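**Ticket: two-arm unit, left hand stops before closing**
Site: Jallthorpe furniture showroom
Status: open, waiting for part

Customer reports that the left hand stops halfway when the unit must pick up a seat cushion. The right hand works normally. Error on the panel is "grip timeout, channel 2". It began in December after the software update from Drestano.

**Step 1. Check the cable**

I removed the wrist cover and pushed the connector again. Pins are straight. I ran 100 open and close cycles with no load and the error did not come back, so I put the cover on.

**Step 2. Check the start position**

The customer was asked to repeat the start pose by hand, because the written values in the Gorninero manual are for the older model. Palms must face each other with a free space between them, and the fingers stay a little curved. The left hand is slightly higher than the right one. 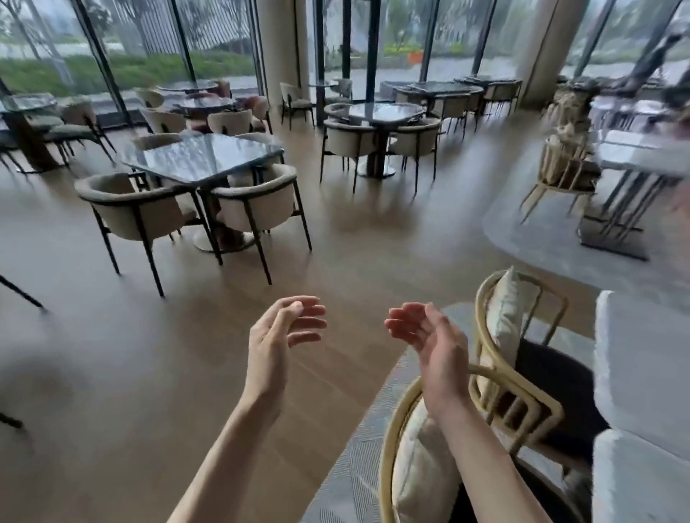 **Step 3. Load test**

With a cushion of 500 g the hand closed correctly. With the heavy cushion, over 2 kg, it stopped again at the same point. Motor current goes up very fast and then the controller cuts it. I changed the timeout to a longer value and there was no difference.

**Step 4. Swap the drives**

Left and right finger drives were exchanged. Now the right hand stops and the left one is good. The fault is in the drive, and the software update can be excluded.

**Next action**

New drive ordered from Farouk. Until it arrives, please use only light cushions and keep the speed at the low setting. Do not reset the error more than 2 times in one shift.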